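11/12/2024

Home late, feet killing me, and I've still got the visitor sticker on my jumper. Took the day off for the Drivska open day out at Rarkusstead and I'm so glad I did! I drove out from Prinuvdale with the heater going the whole way, paid 8 dollars for parking (cheeky) and got the last spot beside the Hamann trucks.

The morning was mostly talks. One fellow told us they'd had 635 people register and I reckon all of them were in the line for coffee ahead of me. I skipped the second talk and went straight through to the demo rooms — best decision of the day.

My favourite was the sorting one, two silver arms sharing a table with a blue bin, a red one and a whitish see-through one. I stood there long enough to lose my place in the lunch queue. 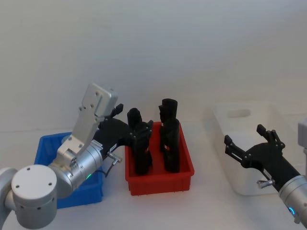 Lunch was a sausage roll and half a lamington, eaten standing up. I did ask at the desk if they run these every year and the next is in April, so I've put my name down already. Must wash the jumper tomorrow — there's sauce on the sleeve.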